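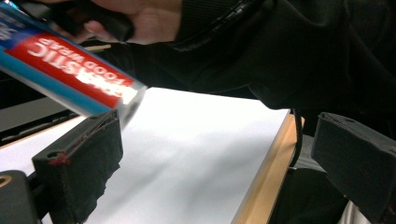
**Lava flow or mudflow? Trying to identify layers in a road cut**

Posted by **Nusrat Bandara**, Sat 24 February

I teach an evening earth science class for adults and want to take them to the road cut just past Dradthorpe, on the north side of the hill. There are two dark layers in it with a paler one between them. The local leaflet calls all three "lava from the old volcano." The lower dark one looks like lava to me, with small round holes near the top and cracks running down through it. The upper one is a mess. It has blocks of all sizes stuck in something gray and crumbly, and I can pull pieces out with my fingers.

Could the upper layer still be lava, or is it a mudflow deposit? And does the pale layer have to be ash? I don't have access to a lab, only a hand lens and a cheap magnet. I'd like to tell the class something better than "the leaflet says so."

---

**Zeman**

Upper one sounds like a lahar (volcanic mudflow). Look at the blocks. If they are several different kinds of rock, it's a lahar. If they are all the same it's lava.

---

**Sylvie MacDonald**

Zeman may be right about the lahar, but the block test isn't that clean. A lahar can start on a slope made of one kind of rock and carry nothing else. Some lava flows also have a broken, rubbly top and bottom, and that rubble can look a lot like what you describe.

Things I would check with a hand lens and some patience:

- Follow the upper layer sideways. Rubbly lava usually passes into solid lava somewhere in the middle. If you walk the whole cut and never find a solid part, a mudflow is more likely.
- Look at what is between the blocks. In a lahar it is sand, silt and clay packed together. In lava rubble it tends to be smaller, sharp bits of the same lava, or gaps.
- Look at the corners of the blocks. Some rounding suggests they were carried by water or mud, although lahar blocks can be quite angular if they didn't go far.
- Look at the base. Lava can bake the soil or ash under it to a red or orange color. A cold mudflow won't do that. Hot ones exist, so a baked base isn't proof by itself.

The magnet won't help much. Plenty of volcanic rocks contain magnetite, and so will the mud made from them.

The pale layer doesn't have to be ash. It could be lake silt, or ash that was washed in by a stream. Ash that fell from the air tends to drape over bumps at a fairly even thickness – if the layer fills the hollows and thins out over the high spots, water probably moved it. Under the lens, fresh ash shows tiny glassy splinters and broken crystals. Old ash has often turned to clay and you won't see much.

Ask whoever looks after the road before you bring a group, and keep people back from the face of the upper layer. If you can pull pieces out by hand, so can the frost.

---

**Nusrat Bandara**

Thanks both. I went back and walked the length of it. No solid part anywhere in the upper layer, and the stuff between the blocks is sandy with some clay. There is no red at the base. I'm going with mudflow. The pale layer does get thicker in the dips, so I'll tell them it was probably washed in and leave it there.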